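Trutstead Mending Library Finds a Bigger Home on Hervieu Street

6/3/18

TRUTSTEAD — After four years of lending out sewing machines, darning mushrooms and a great deal of patience from a pair of rooms over the old pharmacy, the Trutstead Mending Library will move down the hill this summer to a ground-floor space on Hervieu Street, where there will be room at last for a proper cutting table and, to the great relief of anyone who has ever carried a cast-iron Munen up two flights, no stairs at all.

The move was announced at the library's spring supper, which ran well past its posted finish, as these suppers tend to do. 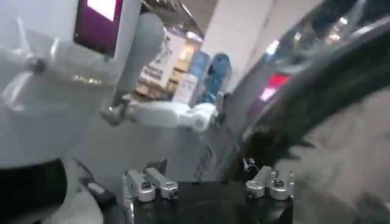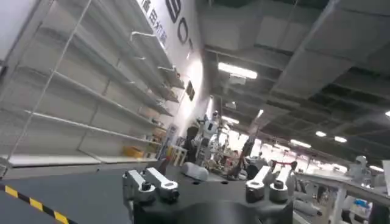

What is changing

The new rooms have 2000 square feet of floor, a loading door at the back and a long row of north-facing windows that Marlene Kettler, who started the library with three machines and a borrowed ironing board, has been admiring from the sidewalk since the lease first came up.

"I walked past it every morning in April and looked in with my hands around my face like a child at a bakery," Kettler said. "The owner finally came out and asked if I wanted to see the inside. I think she was worried about the glass."

The library now has 158 members, up from a few dozen in its first year. Members pay 39 dollars a year and may borrow one machine and one box of notions at a time, for up to three weeks. Neither the fee nor the lending period will change with the move, Kettler said, although she would dearly like people to start bringing the bobbins back with the machines they came in.

What will change is the opening hours. The pharmacy building is locked in the evening, so anyone who works a day job has had to send a spouse, a neighbor or a teenager to do the picking up. On Hervieu Street the library will stay open until eight on two evenings a week, and the hours will be posted on the door once they are settled.

The children's mending hour, which has been held in the hallway for most of its life, will get a corner of its own with low stools and a shelf for unfinished work. So will the button collection, which came to the library in coffee cans, cookie tins and one very handsome hatbox, and which has been sorted by color twice and by size once, depending on who was in charge that winter.

A teacher from Ditutholm

Members at the supper also met Léonie Aubert, who will teach the first full season of evening classes. Aubert learned to sew in her aunt's alterations shop and later spent eleven years in Ditutholm repairing costumes for the town theater, where, she told the room, she once let out the same velvet coat for five different kings.

Her classes will begin with the things people ask about most: hems, zippers, worn elbows and the inside thighs of blue jeans. A second course, on reading and altering paper patterns, will follow when the first is finished. Each will run for six sessions and cost 50 dollars, thread and needles included. Members who cannot manage the fee are asked to have a quiet word with Kettler, and nothing more will be required of them than that.

"People come to me a little ashamed of what they've brought," Aubert said. "They put it on the table folded so I won't see the hole. But I like a hole. You can tell how a person sits, which pocket they keep their keys in, whether they have a dog. I had a gardener whose left knee was always gone and whose right knee was perfect, and I never did ask him to kneel on the other one, though I thought about it."

She plans to bring a few of her own practice pieces to the first class, including a linen sleeve she has patched and unpicked so many times that the cloth has gone as soft as a handkerchief. She is also hoping to borrow a good steam iron from somebody, as the one the library owns has begun to spit.

The machines themselves

Moving the collection will take some thought. Most of the newer machines are light enough to go in the back of a car, buckled in if need be, but the older ones are another matter. The treadle machine that stands by the window upstairs was carried up in pieces and will have to come down the same way, and the two industrial machines donated when the Trutstead awning shop closed have never been upstairs at all. They have been waiting in a member's garage under a quilt, and the new loading door means they can finally be put to use on canvas, denim and the odd boat cover.

Every machine will be cleaned and oiled before it goes back on the shelf, and each will get a new tag listing its needle type, its usual temper and anything a borrower ought to know. (The current tag on the green portable reads "Pulls left when tired," and Kettler says she sees no reason to revise it.)

To make the work easier, the library is asking members to return whatever they have out by the end of the month. Lending will pause for two weeks while the shelves go up and will start again as soon as the first machines are in place, even if there are still boxes underfoot. Repairs already checked in will be finished upstairs and can be collected there until the keys are handed back.

How to lend a hand

The library would be glad of sturdy boxes, clean towels for wrapping and the loan of a hand truck. It is also looking for:

A large cutting table, scratched or otherwise, at hip height if possible

Bentwood or other straight-backed chairs without arms

Gooseneck lamps in working order

Glass jars with lids, pint size

Fabric is not needed just now. Kettler was firm on this point, and then a moment later allowed that she would not turn away wool, and a moment after that said that if anyone had good plain cotton she supposed there might be room for it under the stairs, until it was pointed out to her that the new place doesn't have any.

Donations can be dropped off upstairs during regular hours up to the start of the two-week break. People with something heavy are asked to leave a note at the desk so that a pickup can be arranged, and a rough measurement would be a kindness to whoever is driving.

An open house is planned once the shelves are filled, with coffee, a mending table for anything that can be fixed in ten minutes, and a chance to try the treadle machine, if it has gone back together by then. Visitors need not be members. Those who want a place in Aubert's first class can put their names on the sheet at the library desk, where there were still a few lines open at the end of the supper.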